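Chapter 4
How Strong Is a Rope?
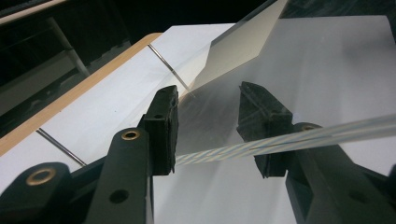
Most people trust the number on the label. A rope sold as good for 200 pounds is assumed to hold 200 pounds, on any day, with any knot. This chapter asks you to doubt that. Ratings usually come from new rope, pulled straight and slowly. Tie a knot in it, drag it over a sharp corner, or leave it outdoors until January, and the label tells you much less.

Rhea Yap raised the same complaint in her Dirnach lectures, and makers had few good replies. We begin with her main question: what does a breaking test measure, and what does it leave out?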